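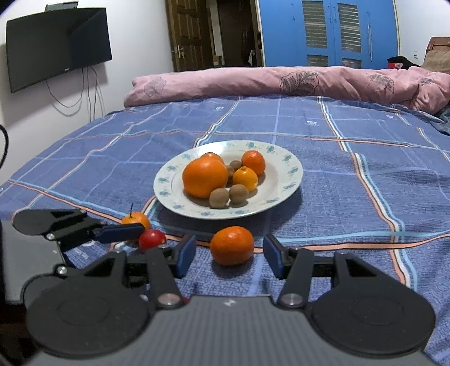

Every few months somebody decides what home manipulation needs is a standard. A big one. Numbered clauses, a PDF you pay for. I've read three drafts since October and I want to argue for something smaller and a lot more boring, because the drafts keep skipping it.

Write down the rule before you pick up the fruit.

That's the essay, more or less. The rest is me being annoyed.

Some background. Drisa circulated a draft practice note for people collecting two-handed demonstrations in ordinary homes. Nine pages. Most of it is decent. Sensor checks, clock sync, file naming, all fine. Then you get to the section on the task itself and it says, in full, that the operator should "perform the task naturally." Naturally! Put an orange on a plate. With which hand? Does the other hand steady the plate or stay out of it? If the orange rolls, do you chase it or stop? Two operators will give you two different answers and both will be natural, and then someone downstream trains on the pile and wonders why the arm dithers.

I don't want operators turned into machines. Variety is the whole reason for going into homes in the first place. But variety you asked for and variety you got by accident are different things, and right now nearly all the datasets I'm shown have the second kind and advertise the first.

Zdislava Vlček made this point better than I can at the Noltik meeting. Her crew writes a task card. One side of one sheet. Start state, end state, what counts as a drop, what the idle hand does. Everything not on the card is free. Soft surface, hard surface, big fruit, small fruit, go wild. She got a lot of grumbling for it, mostly from people who hadn't tried it – she said it cost her 90 seconds per session. I beleive her. I tried it on a Saturday and mine took longer but my handwriting is bad.

Second gripe. Failures. The draft says failed attempts "may be discarded." May! So one site keeps the slips and another bins them and a third keeps only the interesting ones, whatever that means. Small round things slip. A citrus fruit is not a cube. If you throw out every slip you've written down a world where fruit doesn't move, and the robot will find out otherwise in somebody's kitchen. Keep them, label them, let the person training decide. Storage is cheap enough. If it isn't, shorten the sessions.

Third and this is the one I get shouted at for. Rooms. Homes are full of other people's stuff and the drafts treat consent like a box on a form. Ojala's version has the right idea: walk the room with whoever lives there, before anything records, and agree what is in and what stays behind a door. Ask again at the end, when they've seen what the work looks like. People change there minds. They should be allowed to, and it should cost them nothing.
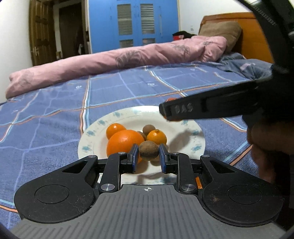
Should both hands be scored separately on a two-handed task?

Score the task once, for the pair, and log each hand's contacts as notes. If you grade hands one by one, operators start keeping the idle hand out of trouble, and the useful bits of cooperation disappear from the data.

Back to standards. The usual objection is that small rules don't scale, and that only a full document gets labs to agree. Maybe. Grerkitz has had a full document going for ages and I have yet to meet two labs that read clause 3 the same way. A one-page card gets read. It gets taped to something. It gets argued with, crossed out, rewritten in marker, and the crossed out version tells you more about the task than the clean one ever did. Keep those too, by the way. File the old cards with the data they produced.

So my ask for the next round of comments. Cut "naturally." Change "may be discarded" to "must be kept and labeled." Put the room walk in the main text, out of the appendix. Leave the rest alone for now, it's fine, or fine enough, and we can fight about clock sync some other month.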